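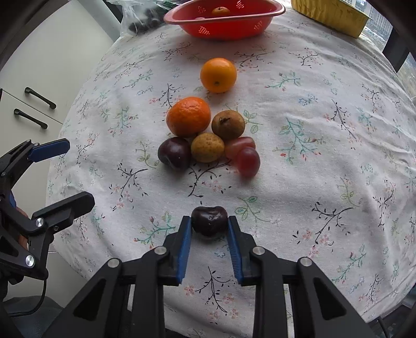
Fig. 1. A dark red-purple cherry on a tablecloth.

Fruit Storage and Handling, Handout 4
Sweet cherry: ripeness, cooling and water loss
Notes by Rostyslav Shevchuk, Lultonby. Revised Feb 14, 2022

1. Terms

The cherry is a drupe. It has a thin skin (exocarp), a fleshy layer (mesocarp) and a hard stone (endocarp) enclosing the seed. For storage purposes the skin matters most. It carries a very thin waxy cuticle, much thinner than that of an apple, and most water leaves the fruit through it or through the scar where the stalk was attached.

The cherry is non-climacteric. It shows no burst of respiration or ethylene at ripening and does not gain sugar after picking. A fruit picked too early stays sour. Colour may deepen a little in store, but this should not be taken as a gain in eating quality.

2. Judging ripeness

Skin colour is the usual field guide in dark varieties. The pigments are anthocyanins, which build up in the last weeks on the tree. Colour charts must be matched to the variety; a chart made for a dark variety is of no use with a yellow or blushed one.

Soluble solids are read with a refractometer on expressed juice and given in degrees Brix. Our working minimum for the practical is 16. Take juice from whole fruit, as the stem end and the tip can differ. Wipe the prism between readings and check the zero with distilled water at the start of each tray.

Titratable acidity is found by titration with sodium hydroxide to pH 8.1 and expressed as malic acid. The ratio of solids to acid follows taste better than either value alone.

Firmness is measured by compression across the cheeks. Fruit must all be at the same temperature when tested, since cold cherries read firmer than warm ones.

3. Heat removal

Respiration rises steeply with temperature, and the flesh softens faster as it does. Fruit should be shaded at once and cooled within a few hours of picking. Three methods are in use.

Room cooling: trays stand in a cold store. Slow, and uneven in stacked trays.
Forced air: a fan draws cold air through the vents of the stack. Faster, but dries the fruit if humidity is low.
Hydrocooling: fruit passes under chilled water. Fastest of the three. The water must be kept clean, or it will carry mould spores from one lot to the next.

Target flesh temperature is 0 °C. Cherries freeze a little below this, the exact point depending on sugar content.

4. Water loss: worked example

Trial lot from the Horobets orchard, variety mixed, held in an open tray without a liner.

Mass at start: 1,455 g
Mass at end: 1,370 g
Loss: 85 g
Loss as share of starting mass: 85 / 1,455 = 0.0584, or 5.8 per cent

Always divide by the starting mass. Dividing by the final mass gives 6.2 per cent, a common slip in last December's scripts.

Loss is driven by the difference in vapour pressure between the fruit and the surrounding air. Saturated air at the same temperature as the fruit gives almost no loss. Warm fruit in a cold room loses water quickly even at high humidity, as the vapour pressure inside the fruit is set by the temperature of the flesh. Stalks dry and turn brown well before the flesh shrivels.

5. Damage

Pitting: sunken spots on the cheek, caused by knocks to the flesh under an unbroken skin. It may take days to show. Very cold fruit is more easily pitted than fruit handled slightly warmer.
Bruising: flat, soft areas, usually from pressure in deep containers.
Cracking: splits at the stem bowl, the tip or the side, mostly from rain close to harvest.
Decay: brown rot and grey mould are the main causes. Both enter readily through cracks.

6. Practical

Each pair receives 40 fruit from one Jakmont tray. Weigh the lot, then divide it into lined and unlined halves and weigh each half. Store both in the Dosel cabinet. Record mass, stalk colour and number of pitted fruit at each session. Discard decayed fruit after weighing and note the mass removed, which must be left out of the water loss figure.

Hand in the table and a plot of percentage loss against time, with both halves on the same axes.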